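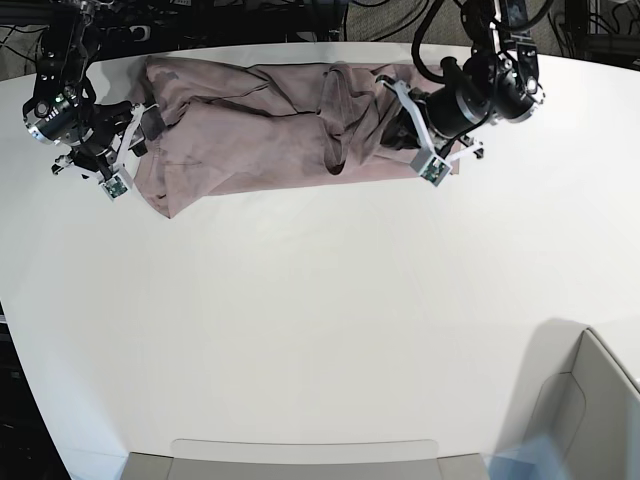 Both arms on the pink cloth at the white table.

The Markotside Robotics Club is open to students in grades 9 and up. We meet after school from January through the end of the school year. Our main project is Tido, a two-armed setup that students program to handle fabric. Members write the code, log each run and repair what breaks. The club has 17 members. Dues are $200 a year.
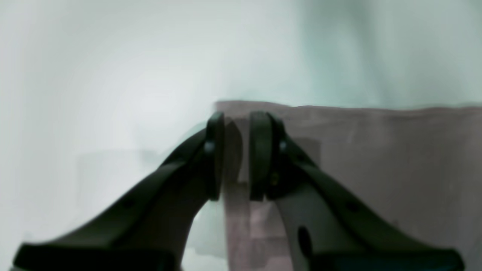 Do I need to know how to code before I join?
New members start with a short Python course taught by older students.

Page updated 8/10/23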